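Software sync, perception and planning, 12 March 2024

Held in the Hawthorne room, with the Sotdale group on the call. Thank you all for squeezing this in between the release and the site visit, and thank you to whoever brought the good coffee (please do it again).

**1. Last meeting's notes**

Accepted as written, with one fix: the Cusel planner was listed as "frozen" and it is only frozen for the demo branch. Everyone else may carry on merging, and please do, there is a bit of a queue.

**2. Otent release**

The new Otent build is on all the benches now, and we were very pleased with how smoothly it went. The replay of 209 logged runs finished overnight without a crash, a first for us. Five of those runs still show the planner picking a wrist angle it can't hold, and then backing out and trying again. We talked about this for quite a while. The feeling in the room was that the cost on joint travel is set too low near the limits, and the planning side will try a steeper curve before touching anything else.

**3. Perception on computer teardown**

A long and friendly discussion. Glare is still our biggest headache. Bright metal next to the chassis washes out in the wrist view, and the segmentation then likes to join the ribbed surface and the edge of the drive cage into one part. Sotdale suggested masking the work surface before the part detector runs, and we agreed to try it. 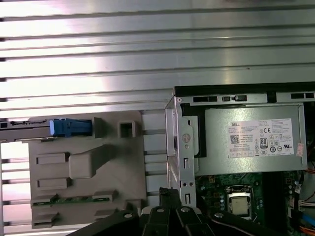
The other half of the problem is latches. The detector is happy with the blue ones and much less sure of small black ones on a gray strip, so we want 100 more labeled views of those before retraining. Label text on power supplies will be read only to pick the right model of the case, and we are leaving the smaller print alone for now.

**4. Control and tooling**

The force limit for reaching into a chassis stays at its current setting until the new contact filter is merged. The log viewer now opens at the moment of a stop, which got a little cheer. There was a request for a search box, and it went on the list.

**Actions**

- Planning: steeper joint cost, rerun the 5 bad runs
- Perception: surface mask on a branch, then the latch labels
- Control: merge the contact filter and write a short note on it
- Sotdale: send over their masking script
- Tooling: search box, if time allows in March

Next meeting in 7 days, same room.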